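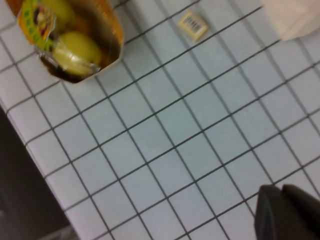 Open cardboard tray on a tiled counter.

The case against retirement dates

Plush collectors have argued about retirement dates for as long as makers have published them, and the argument is nearly always about whether the dates are accurate. My objection is a different one. I think a retirement date is a poor piece of information even when it is correct, and that catalogues, price guides and club databases should stop using it as a primary field.

Consider what the date records. A maker decides that a design will no longer be offered to retailers, and announces a day. Production may have ended months earlier. Stock may sit in a distributor's warehouse for a year afterwards. The Drandeck bears are the usual illustration. The 40 designs in the second Drandeck series share one retirement date, although the sewn-in labels show at least two factories and three label revisions, and some designs plainly had much shorter runs than others. A buyer who sorts by retirement date will find all 40 in one block and learn nothing about which of them is hard to find.

The label, by contrast, is physical evidence. It was attached when the toy was made and, short of deliberate tampering, it stays attached. A properly recorded label gives the revision, the country of manufacture, the fill declaration and often a factory code. Imogen Wragg's checklist for the Skallgate animals is organised this way. It runs to 398 entries, where the older list by Fletcher Sutcliffe, organised by name and date, had 291. Both cover the same period and the same animals. The difference is made up entirely of variants that the older list folded together: a change from pellet to fibre fill, a nose stitched in brown instead of black, a tag moved from the left seam to the right.

Sutcliffe's supporters call this hair-splitting. I have some sympathy. A colour shift in the thread of a mouth is of limited interest to a person who wants one nice rabbit for a shelf, and a list of 398 entries is more tiring to use than a list of 291. A catalogue is a reference work, however, and a reference work that merges distinct objects cannot be un-merged by its readers. One that separates them can be collapsed in a spreadsheet in a minute or two.

There is a second objection, put to me by Saeed Shirazi when I first aired these views at the Costigan swap meet. Labels fade, are cut off by parents, and are chewed. Dates survive. He is right that a good part of the second-hand supply comes without a legible label, and for those pieces a label-based catalogue offers less help. But a toy with no label cannot be assigned to a retirement date either, except by matching it to a named design, and a design that stayed in the range for six years tells you very little. The missing label leaves a gap in the record. I would sooner see the gap entered as a gap than filled with a date that belongs to the design and not to the object.

The effect on prices is where my patience runs out. Sellers quote retirement as though it were a grade. I have seen a common Mivberg seal, third label, flattened pile on the belly, offered at $67 on the strength of the word 'retired' in the heading. Every Mivberg seal is retired. The firm closed its plush line. The first-label version has a different flipper pattern – the seam runs underneath – and is scarce, yet it often sells for less, listed by people who have been taught to look up a name and a date and stop there.

What I would put in place is modest. The primary key should be design plus label revision. Fill, thread colour and seam placement should be recorded as separate fields, with blanks permitted. Retirement dates should be kept in a notes field, with the source given, as either a maker's announcement or a retailer's circular. Gisela Ackermann has kept her own Drandeck records in this form for years, on cards, and they remain the only ones I would trust to settle a dispute over a second-series bear.

Clubs revising their databases in June should at least add the label field, even if most of it stays empty for a while. Existing entries need not be deleted or renumbered. Members can fill in the labels from their own shelves as they have time.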